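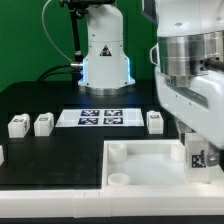
According to Rizk, of the packing line, the first question everyone asked in November was whether there would still be a job at the end of it, and the second was who would be blamed when a part went into the tray the wrong way round. Both questions were put to management in writing, and both have now been answered.

Home News Workplace Sites Vacancies Contact

Robot handling at Trarnow: position after the first stage

Vendwood has completed the first stage of its automation programme at the Trarnow works. The programme, known internally as Astau, concerns the placing of parts into trays, a task which staff have until now carried out by hand for the whole of a shift. No post has been removed as a result of the first stage, and the company has undertaken that none will be removed during the second.

The 20 employees on the tray benches have been offered training in setting up, checking and clearing the new cells. The course lasts 5 days and is taken in paid time. Those who complete it move to the higher pay band at the start of the following month. Employees who prefer to remain on manual work may do so – the large and irregular parts will continue to be packed by hand.

Responsibility for a misplaced part rests with the cell and is entered in the cell log. It will not be recorded against the person on duty. Staff are reminded that any employee may stop a cell at any time and need not seek permission first. 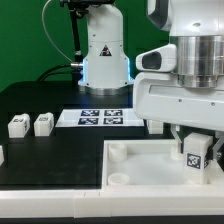 Tray work at the cell, Trarnow. The gripper is at a marked block.

A staff survey drew 71 replies. Many welcomed the reduction in repeated wrist movement. Several raised the loss of conversation at the benches, where colleagues formerly worked side by side, and the rota has been altered so that cell duty is shared in pairs. Break times are unchanged.

Questions on the second stage should be directed to the works office on extension 2112. Applications for the next training course close at noon on the last working day of the month.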